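The slow work is the good work
By Surachet Rungrueang
September

My aunt taught me to fold dumplings by standing behind me and putting her hands over mine, and I have thought of her a good deal this year, because I now spend my mornings showing a machine how to pick things up and her method is still the best one I know.

There is a fashion at the moment for saying that what a learning system needs is simply more. More hours, more sites, more people on shifts. I understand the appeal (I've sat in the meetings, and a big number does look lovely on a slide). But I have gone back through 3,721 of our own recordings at Mollance, one after another with a pot of tea, and I came away convinced that we'd have done better with fewer, made by people who weren't being hurried.

When somebody is chasing a daily target, they find one comfortable way to grasp a thing and they stick to it. One afternoon's batch had 82 examples in it and I could hardly tell them apart. Same approach, same angle, same little flick at the end. A machine taught from that learns the flick beautifully and is quite lost when the object has been turned round!

So I'd ask anyone running this sort of work to let people dawdle a bit. Let them come at the thing from the awkward side, and keep the fumbles too, marked as fumbles. 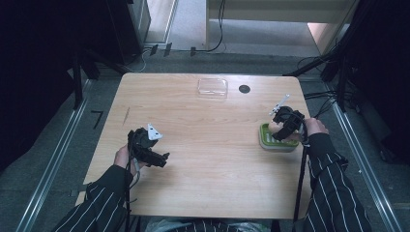 Two hand-held grippers at the table, the right one over a green soap dish.

A soap dish sounds like a silly thing to fuss over, I know. It's low and it has a rim, and you can take it by that rim or across the middle, and each of those is a small decision your hand makes without consulting you. Those decisions are what we're gathering, and I would happily trade 508 rushed ones for a morning's worth made with some care. My aunt, I should add, never once told me how many dumplings we had to get through.

Related
Vumance and the trouble with daily targets
Should we keep the failures?
What Backlund learned from 7 kitchen drawers
Letters: in defence of the big dataset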